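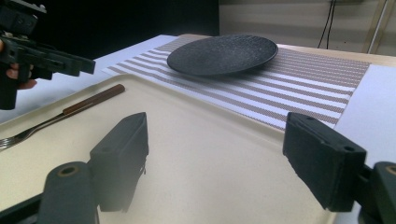 Lokero met la table en conserve

Bastitz, 25 octobre – La cantine de Lokero rouvre en novembre avec une nouveauté que personne n'avait réclamée : le couvert de table. Fini la barquette mangée debout. Chacun aura droit à un set à rayures blanches et taupe, une assiette noire mouchetée et une fourchette à manche en bois, le tout à prendre sur un plateau crème.

Le fournisseur, Binilico, livrera 300 plateaux et 700 fourchettes, l'expérience ayant enseigné à la maison que les fourchettes voyagent. Les égarer coûtera jusqu'à 75 centimes pièce, somme jugée dissuasive par la direction et modique par les habitués.

Le manche en bois, lui, divise : il faudra le laver à la main. Le tour de vaisselle est déjà affiché, et compte pour l'instant deux inscrits.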